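Kapitel 3

Was die Zelle kostet, bevor sie etwas kann: Bedarf, Budget und Beschaffung in der robotergestützten Demontage und Montage 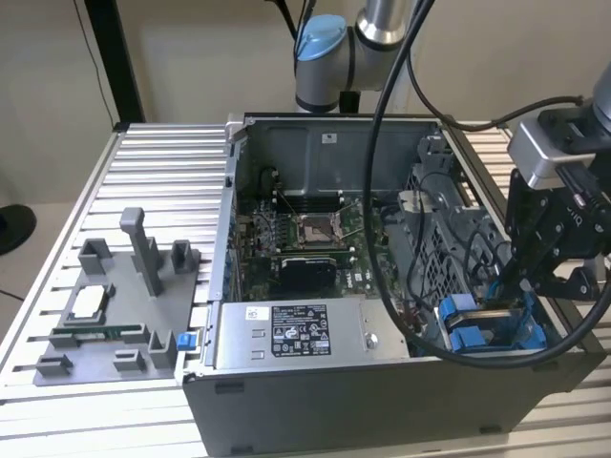
Die meisten Beschaffungen, um die es in diesem Kapitel geht, beginnen mit einem Angebot und enden mit einer Nachforderung. Dazwischen liegt ein Zeitraum, in dem der Käufer glaubt, er habe einen Roboter gekauft. Gekauft hat er einen Arm mit Steuerung. Alles, was diesen Arm dazu bringt, einen Speicherriegel zu greifen und in einen Steckplatz zu drücken, steht auf anderen Rechnungen, und ein Teil davon steht auf gar keiner, weil es die eigenen Leute in der regulären Arbeitszeit erledigen.

Wir behandeln deshalb in diesem Kapitel den Preis des Arms nur am Rande. Er ist bekannt, er ist verhandelbar, und er sagt wenig. Interessanter sind die Posten, die in der ersten Kalkulation fehlen. Als durchgehendes Beispiel dient die Arbeit an Desktop-Rechnern, also Prozessor, Arbeitsspeicher, Laufwerke und Steckkarten. Sie eignet sich gut, weil sie auf den ersten Blick nach einer dankbaren Aufgabe aussieht. Die Teile sind genormt, die Bewegungen kurz, die Massen gering. Wer allerdings einmal zugesehen hat, wie ein Greifer an einem Verriegelungshebel abrutscht, rechnet danach anders.

3.1 Die Aufgabe zuerst aufschreiben

Am Anfang jeder Beschaffung sollte ein Text stehen, in dem das Wort Roboter nicht vorkommt. Er beschreibt, welche Teile in welchem Zustand ankommen, was mit ihnen geschehen soll und woran man erkennt, dass es geschehen ist. In der Praxis wird dieser Text selten geschrieben. Üblich ist der umgekehrte Weg: Man sieht auf einer Messe eine Vorführung, lässt sich ein Angebot schicken und sucht dann im eigenen Betrieb nach einer Tätigkeit, die dazu passt.

Im Werk Nerneton lag vor der Ausschreibung eine Aufgabenbeschreibung von einer halben Seite vor. Sie lautete sinngemäß, gebrauchte Rechner seien zu öffnen, verwertbare Komponenten zu entnehmen und geprüfte Komponenten wieder einzusetzen. Drei Anbieter haben darauf geboten, und jeder hat etwas anderes verstanden. Der erste setzte voraus, dass die Seitenwand bereits abgenommen ist. Der zweite ging von einem einzigen Gehäusetyp aus. Der dritte, Tedar, kalkulierte das Öffnen mit und war entsprechend teuer. Verglichen wurden am Ende die Endsummen. Den Zuschlag erhielt das billigste Angebot, und das Öffnen der Gehäuse wird dort bis heute von Hand erledigt.

Eine brauchbare Aufgabenbeschreibung beantwortet mindestens diese Fragen:

Welche Gehäuse und Platinen kommen vor, und wie verteilen sich die Stückzahlen?
In welcher Lage wird das Gerät zugeführt, und wer legt es hin?
Welche Schritte verlangen Kraft, welche Genauigkeit, welche beides?
Was passiert mit einem Gerät, das nicht ins Schema passt?
Wie viele beschädigte Teile sind hinnehmbar, und wer trägt sie?

Die letzte Frage wird gern übergangen. Der Anbieter stellt sie ungern und der Käufer hält sie für unhöflich. Sie gehört trotzdem in die Ausschreibung, und zwar mit einer Zahl. Ein Prozessorsockel verzeiht wenig, und ein verbogener Kontakt ist je nach Platine das Ende der ganzen Platine.

3.2 Das Drumherum

Als Drumherum bezeichnen wir alles, was zwischen Arm und Werkstück liegt oder beides an seinem Ort hält: Tisch, Gestell, Greifer, Kamera, Kabelführung, Aufnahmen für die Teile. In Angeboten erscheint es häufig als ein einziger Posten mit dem Namen »Peripherie« oder »Zubehör«. Einen solchen Posten sollte man nicht unterschreiben, ehe er aufgeschlüsselt ist.

Besonders unterschätzt werden die Teileaufnahmen. Ein Prozessor, der lose auf dem Tisch liegt, ist für einen Greifer schlecht zu fassen. Er braucht eine Vertiefung, in der er eben liegt und sich an den Kanten greifen lässt. Ein Speicherriegel muss gehalten werden, darf aber nicht klemmen. Solche Aufnahmen lassen sich im 3D-Druck fertigen, und weil das Material kaum etwas kostet, gelten sie als kostenlos. Sie sind es nicht. In Nerneton wurde die erste Aufnahme innerhalb von zwei Monaten zweimal neu konstruiert, einmal wegen der Greifhöhe und einmal wegen eines anderen Speicherformats. Die Konstruktionsstunden liefen über die Instandhaltung und tauchen in der Projektabrechnung nicht auf.

Mit Kameras verhält es sich ähnlich. Eine Kamera am Handgelenk ist schnell bestellt. Danach muss sie kalibriert werden, und nach jedem kräftigeren Anstoßen noch einmal. Sie sieht schlecht, was der Greifer selbst verdeckt, und im Inneren eines Rechnergehäuses verdeckt er viel. Blanke Metallflächen spiegeln, dunkle Steckplätze auf dunklem Grund geben wenig Kontrast. Wer die Beleuchtung im Angebot nicht findet, darf annehmen, dass sie später kommt.

Auch Kabel gehören in die Planung. Eine Leitung, die in der Vorführung locker über dem Arbeitsraum hing, kann im Dauerbetrieb hängen bleiben oder sich am Anschluss losarbeiten. Fragen Sie den Anbieter, wie die Leitungen in der ausgelieferten Anlage geführt werden, und lassen Sie sich die Antwort zeichnen.

3.3 Ein Rechenfall

Der Standort Branden plante eine Zelle für das Wiedereinsetzen geprüfter Komponenten. Der Antrag an die Geschäftsleitung nannte einen Bedarf von 2360 Geräten im Jahr und leitete daraus eine Amortisation binnen zwei Jahren ab. Die Rechnung war sauber ausgeführt und trotzdem unbrauchbar.

Die Stückzahl umfasste nämlich alle Geräte, die durch die Halle gingen. Darin steckten Notebooks, die für die Zelle nie vorgesehen waren, und Gehäuse, deren Laufwerksrahmen sich nur mit einer Bewegung lösen lassen, die der angebotene Greifer nicht ausführen konnte. Angesetzt war außerdem die Taktzeit aus der Vorführung beim Anbieter Tzanetos. Sie galt für ein einziges, bereits ausgerichtetes Gerät ohne Gerätewechsel. Schließlich wurde die eingesparte Arbeitszeit voll gegengerechnet, obwohl weiterhin jemand an der Zelle stehen musste, um Geräte einzulegen und Störungen zu quittieren.

Keiner dieser Fehler ist ungewöhnlich. Ärgerlich ist, dass alle in dieselbe Richtung zeigen. Studierende sollten sich angewöhnen, bei jeder Wirtschaftlichkeitsrechnung zu prüfen, ob es auch nur eine Annahme gibt, die zuungunsten der Anschaffung gewählt wurde. Findet sich keine, ist die Rechnung als Werbung zu lesen.

3.4 Vorführungen und was sie belegen

Eine gelungene Vorführung belegt, dass die Anlage die Aufgabe unter den Bedingungen der Vorführung ausführen kann. Über die Häufigkeit sagt sie nichts. Ein Film belegt noch weniger, vor allem wenn er geschnitten ist.

Bestehen Sie auf eigenen Teilen. Bringen Sie Geräte mit, die der Anbieter vorher nicht gesehen hat, darunter wenigstens ein verstaubtes und eines mit falsch verlegten Kabeln. Vereinbaren Sie vorab die Anzahl der Durchläufe und notieren Sie jeden Eingriff von Hand, auch das beiläufige Geraderücken zwischen zwei Versuchen. Gerade dieses Geraderücken geschieht oft so selbstverständlich, dass es in keinem Protokoll steht.

Manche Anbieter lehnen ein solches Vorgehen ab und verweisen auf eine kostenpflichtige Machbarkeitsstudie. Dagegen ist wenig einzuwenden, sofern der Auftraggeber die Prüfteile auswählt und die Rohdaten erhält. Eine Studie, deren Ergebnis aus einer Seite mit dem Wort »machbar« besteht, sollte man nicht bezahlen.

3.5 Aufbau des Kapitels

Die folgenden Abschnitte gehen die Beschaffung in der Reihenfolge durch, in der das Geld ausgegeben wird. Abschnitt 3.6 behandelt das Lastenheft, Abschnitt 3.7 die Aufschlüsselung der Peripherie. In 3.8 geht es um Abnahmekriterien und darum, wie man sie formuliert, damit sie im Streitfall halten. Abschnitt 3.9 widmet sich den laufenden Kosten, also Ersatzteilen, Softwarelizenzen und der Arbeitszeit für das Nachlernen neuer Gerätetypen. Den Fall Branden nehmen wir dort wieder auf und rechnen ihn mit den bereinigten Stückzahlen neu.

Vorausgesetzt werden die Grundlagen der Investitionsrechnung aus Kapitel 2.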